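Floor and dispatch meeting, Liven wall art and calendars, packing shed
Minutes (my turn again, so you get my version)

Started at 9 a.m. in the lunch room, thirteen of us plus the site manager, and the Vongate rep on speaker for the first half. Apologies from the two people on the late truck.

1. Last meeting's minutes

Accepted, with one fix. I wrote that the Nitix line would start in the new year. It's December for the trial and the new year for everything else. Sorry, that was my typing, and I know it caused a bit of a flap in dispatch!

2. Where the arms are up to

The Vongate rep took us through it. The two-armed unit still isn't on our floor and won't be until the power gets sorted at the north end. Everything so far has been done in simulation, and we had the simulated runs up on the telly while we talked. The jobs are the ones we asked them to look at: flat prints, calendars and cards, and the odd bit of kitchenware that goes into the gift orders. I'll say for myself that I expected something slicker, but it was good to see our kind of stock being used and not a stack of plain cubes.
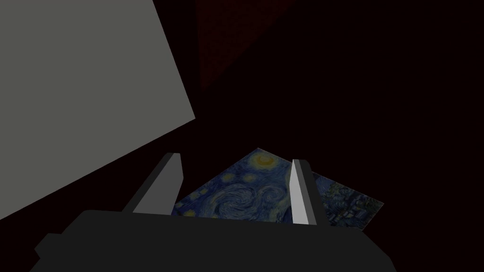 Flat prints took up most of the discussion, which won't surprise anyone who has worked bench two. A print lying down gives you next to nothing to get hold of, and those of us who do it by hand slide it to the edge and pinch it there without thinking. The rep said the wrist view is the one to watch when you want to know how an approach is being lined up, and on the Starry Night run you do look straight out between the two fingers at the swirl. One of the benchies asked what happens if a fingertip drags across the ink. The rep said softer pads are an option on the real unit and will send through what they're made of. I asked for a sample we can rub on a reject print ourselves, and that was agreed.

There was a side conversation about gloss stock versus matte that went on a while. I haven't written it all down. The short of it is that gloss marks if you look at it sideways and nobody wants to see it in the first trial, so it'll be matte only to begin with.

3. Lighting

Raised by the late shift, and fair enough. The simulated room is very dark and a few people asked if that's how they want the real cell to be. No — the rep said they run it dim on purpose sometimes to see how the cameras go, and our cell gets the same overhead lights as the rest of the shed. The late shift would like it minuted that the overhead lights in the rest of the shed aren't that flash either. Two tubes over bench four are still out. Manager to chase the electrician while they're here for the power.
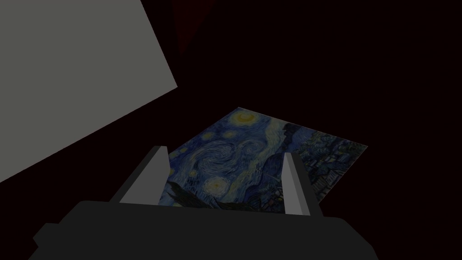
We then had the talk about who gets moved, and I'm putting down as much of it as I could keep up with.

4. Jobs and rosters

The manager read out the commitment from the Liven office: no positions go because of the trial, and anyone whose bench changes gets told in person first, before it shows up on the roster. People wanted that in writing and it'll go on the noticeboard by Friday.

What does change is bench two. Four of the packers there do nearly all the flat print work and they'd rotate through minding the unit, with the rest of the time spent on framing and on checking. Feelings were mixed. One of the four is rapt, as it's her wrists that have been giving her grief since the last calendar season. Another said he likes packing, he's quick at it, and he doesn't fancy standing next to a machine all day waiting for it to get stuck. I thought that was a reasonable thing to say and a few people clapped. The manager said minding shifts will be capped at half a day. He asked for that to go on the noticeboard too.

Pay came up, naturally. If you're minding the unit you're clearing faults and signing the sheet, and the feeling in the room was that it's a step up in responsibility. The manager couldn't give an answer and has to take it to the office. I've put it down as an action so it can't slide off the list.

Training is eleven hours per person, all in paid time, and Semaan are running it. They do the safety side as well. We asked for it to be split over several mornings, as last time they tried to do a whole course in one go and by the afternoon half of us couldn't have told you our own names.

5. Handling calendars and cards

Back to the telly for this one. The question from dispatch was whether two arms means two jobs at once or one job done with both. The rep said either, depending on how it's set up, and for us they're thinking one arm holds the card while the other stays free for whatever comes next.
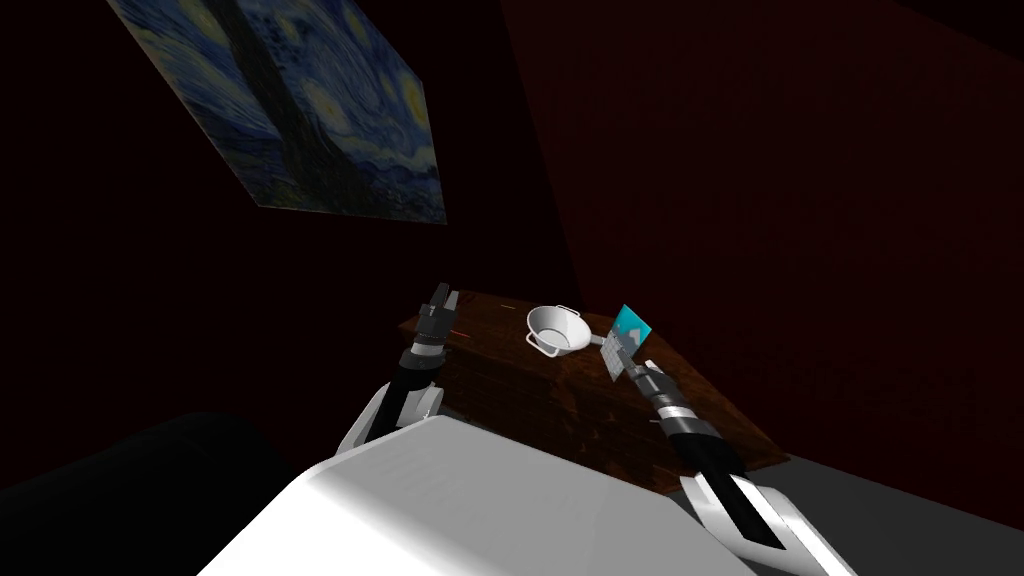 Dispatch's worry is the corners. We had 48 calendars come back last season with bent corners and every one of those was a phone call for somebody. If the unit holds a card up by one end, we'd like to know how hard it's pinching and whether that leaves a mark in the paper. The rep didn't have a number and will get one. We'd also like to try it with the thin stock, which flops, and see how that goes before anyone signs off on anything.

Someone from framing asked if the unit would be packing the colanders and bowls as well. Possibly later on. They're an awkward shape with the handles, so for now they stay with us on bench three, and the bubble wrap stays where it is too. (Please stop moving the bubble wrap.)

6. Safety and the floor plan

The cell takes up the spot where the spare trolleys live. Trolleys go along the east wall, and the walkway has to stay clear all the way to the roller door. The fence goes up before the unit arrives, and the first aid cupboard moves to our side of it.

I asked who can hit the stop button. Anybody can, any time, and you won't be asked to justify it. I was pretty happy with that answer and so was everyone near me.

7. Other business

The fridge. Label your lunch. Same as last month.

The Sunday shift before the holidays needs two more people, see the manager if you're keen.

Actions

Vongate: pad sample, grip figure for cards, thin stock run.
Manager: noticeboard letter, pay question to the office, electrician for bench four.
Semaan: training dates, mornings only.
Me: typing this up, and a list of the questions we ran out of time for — there are nine so far, add yours to the sheet by the kettle.

Next meeting same time, same room, and somebody else is doing the minutes.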